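The Second Set of Fingers

Yasmine had the kitchen until 6, when the evening cooks came in. She had told Dulley she would pick a gripper by Friday, and two were left on the list.

The first set was the wrapped pair. She set the force low, brought the wrist over the basket and closed the fingers on a thin strip of bamboo.

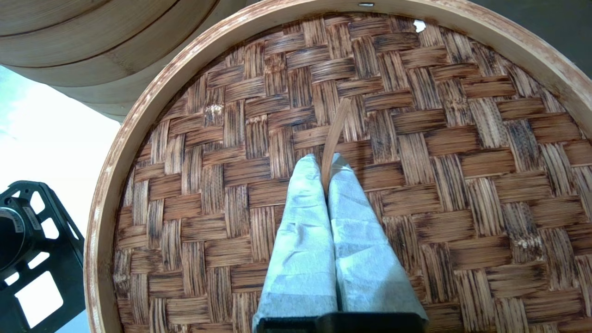 Wrapped fingers, closed on a strip of bamboo.

She wrote down the force and the height and saved the run. The Malinowski fingers, bare steel, had scored higher on the bench in Stutbridge, but the bench had used plastic cups. Cups were all the same. Bamboo had loose ends and rims that were never quite round, and the restaurant wanted an arm that could work along the counter without breaking things.

She moved to the head camera and checked the stacks. The controller kept reading two lids as one, so she changed the threshold and ran it again.

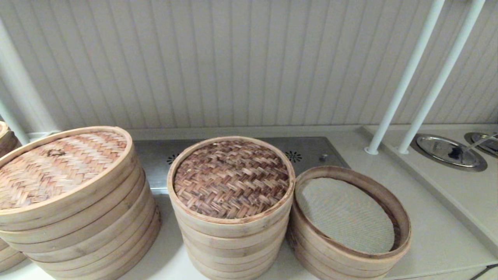
Kwabena Adjei said over the phone that the threshold was fine and she should look at the lights instead. Steel behind pale wood would fool any camera at that hour, he said, and he would sooner pay for a lamp than for another week of tuning.

She wrote "lamp" on her pad and underlined it. Then she went back to the fingers. The next test was the open approach: go in wide, stop above the weave, hold.

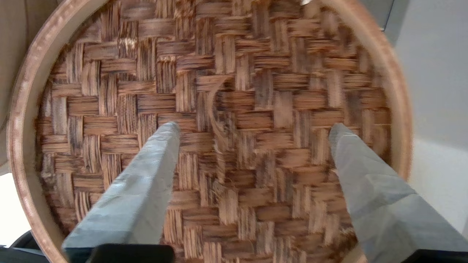 The old controller had drifted on this test every time. She had a folder of 50 runs from December, and she had stopped opening it. With the new one she watched the joint numbers and drank cold tea.

At 5 she raised the speed, which was not in the plan. Dulley would ask how fast it could go, and she wanted a number of her own before someone in sales made one up.

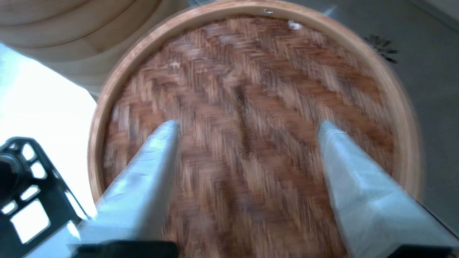 Kazimiera Szewczyk asked from the doorway whether the steel ones would have been quicker. Probably, Yasmine told her. Then they would also be quicker at wrecking baskets, Kazimiera said, and she was the one who had to order them.

Yasmine typed the choice into the form, left the box for comments blank, and started packing up the cables.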